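Forum > Home & Workspace > Desks, Drawers and Small Stuff

Where do your scissors live? (and the rest of the bench junk)

pinkingshears_132
Posted in February

OK so I've been trying to get my work table under control since the holidays and I've hit the same wall I always hit, which is the things that don't belong to any category. Fabric I can handle. Thread I can handle (Lurnero drawers, two stacks, love them). But then there's the layer of stuff that just lives on the tabletop and migrates from one side to the other depending on what I'm doing. Scissors, the cup, a jug with things stuck in it, some box I was going to do something with, a card with measurements I needed once.

My current thinking is that everything loose gets lined up in rows in the back half and the front half stays for working. A white board goes down in the middle so I've got one surface I can see small dark things against, because my table is nearly black and I lose pins on it constantly. I like a dark table for looking at, I hate it for finding anything.

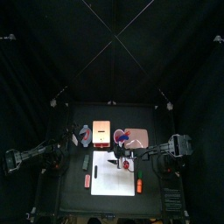 The part I can't settle is whether the rows stay out for good or get cleared at the end of the night. If they stay, I know where things are but it looks like a yard sale. If they go, I spend 16 minutes every evening putting things in a bin and then the next morning I'm digging in the bin. My mother was a bin person. I've got feelings about it.

Also the jug. I keep using a see-through plastic jug for tall things because at least I can tell what's in there, but anything curved gets wedged against the side and then I'm shaking it upside down over the table like a ketchup bottle. Does anybody have a container they like for odd-shaped things?

----

Grerard_fan
Reply

Rows stay out. I've done it both ways and clearing the table every night lasted until I got a cold and then it was over.

What helped me was deciding that the back row is for things that stand up and the front row is for things that lie flat. I don't care what they're for. Tall stuff in back, you can see over the flat stuff, done. Before that I'd sorted by task and I'd stand there wondering if tape was "paper" or "mending."

----

tuckandroll
Reply

Hard disagree on leaving it all out, sorry! Dust. I live on a road that gets trucks all day and anything that sits on a flat surface for a week has a coat on it. My stuff goes in lidded shoeboxes, labeled on the short end, and the boxes go on a shelf I can reach sitting down. It takes me no time at all, but I don't own very much. I think if you're spending 16 minutes clearing a table you might have too many things on the table?

Not meant as a dig. My sister has the same setup as you and she gets more done than I do.

----

pinkingshears_132
Reply

Ha, no offense taken, I definitely have too many things on the table. The question is which ones, and every time I try to thin it out I decide they're all essential, including the empty box.

Dust is a fair point. I hadn't thought about it since I'm in the back bedroom and the window's painted shut.

----

Kalliopi Vasić
Reply

For the jug problem: go wider and shorter. I used a tall juice jug for years and had the same trouble with anything bent. Now I've got a squat crock from the Alarcón outlet, maybe as wide as a dinner plate, and everything leans at an angle where you can grab it. Cost me 9 dollars with a chip in the rim.

The other thing I'd say is get the scissors out of the container completely. They're what you reach for most and they're what tangles with everything else. Mine hang on a hook at the side of the table, handles up top, one loop over the hook. I bought the ones with the brightest handles in the store for exactly that reason. Red, you can spot them from the doorway.

----

pinkingshears_132
Reply

Oh I'm so with you on red handles! I had a gray pair, very tasteful, and I spent more time looking for them than cutting with them. Red ones shine out against a dark background like nothing else, and same with orange (I've started putting a bit of orange on everything small, the seam ripper cap, the chalk holder, because those are what roll away). The red cup stays too, white inside so you can see what's at the bottom.

I'm a little nervous about hooks though. I like being able to pick scissors up by either end, and pass them to somebody without the whole point-the-handles-at-them business going wrong. My kid helps me and we hand things back and forth all the time. If they were on a hook I'd always be grabbing them with my right hand and then switching. 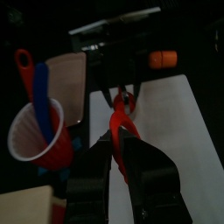
tuckandroll: ok but you can put the hook on the left? I'm left-handed and mine's on the left and my husband complains constantly and he's got his own scissors now, which solved it. Two pairs. I know that's the opposite of what I said about having too many things.

----

Ernach_Upstairs
Reply

Two pairs is the right answer. I have four and I'd still say two for a normal person. One for paper and packaging, one for fabric, and a ribbon tied on the fabric pair so people in the house know they'll be in trouble.

On hooks, I had one of those stick-on ones and it let go in the night and I thought somebody was in the house. Screw it in or don't bother.

And I don't get the cup thing. Every desk post on here has a cup and it always ends up with one pen that works and a bunch of crumbs. I threw mine out and put a shallow tray down instead, nothing gets lost at the bottom because there isn't much of a bottom.

----

Grerard_fan
Reply

Trays are just cups that gave up. I'll defend the cup. It takes up the least table of anything you can own, and if it tips over you've got a chance to see what was in it.

My tray ended up holding the mail.

----

pinkingshears_132
Reply

OK going to try: wider crock, scissors on a SCREWED IN hook on the left, second pair in the kitchen, tall row and flat row, and an old sheet over the lot at night for the dust. Cup stays for now. Will report back if I can get the crock, the Alarcón near me closes at 4 and I'm never out of work by then.

Does the sheet snag on things? I've got a flannel one and a plain cotton.

----

Kalliopi Vasić
Reply

Cotton. Flannel picks up every thread end you've ever cut.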